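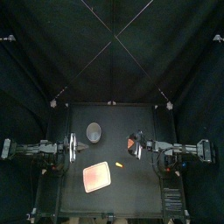 **Which fingertips for a two-arm table – Zikow or Plemano?**

I have a two-arm setup that I've been putting together since December (evenings and weekends, so please be kind), and I'm stuck choosing grippers. I'd like to buy one kind for both arms. My test is simple: pick up the little yellow piece lying off the corner of the cutting board and drop it in the gray bin. The Zikow fingers are broad and feel sturdy, but they hide a lot from the wrist camera.

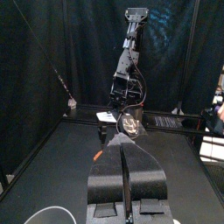
The Plemano ones are slimmer, and I've only had them on loan. Has anyone here run both for more than a weekend?

*asked Sat 29 April*

## Answers

**1.** I ran both at Omemcombe, with 100 picks for each set, and kept the Zikows. Small things stayed put better. Before you spend anything, though, try these:

- Wrap the tips in something grippy and change it when it gets ragged – mine go faster than I'd like.
- Add a low side camera so you can see how far the tips are from the table.

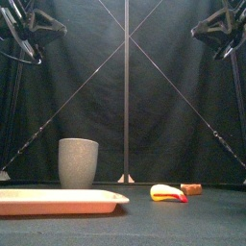

- Run the same pick with each arm. My left and right never matched until I redid the zero position on both.

**2.** Plemano, they're lighter.

**3.** Don't forget the controller! I blamed my fingers for weeks and it was the closing speed on my Mkhize board. Slow it down first, then compare.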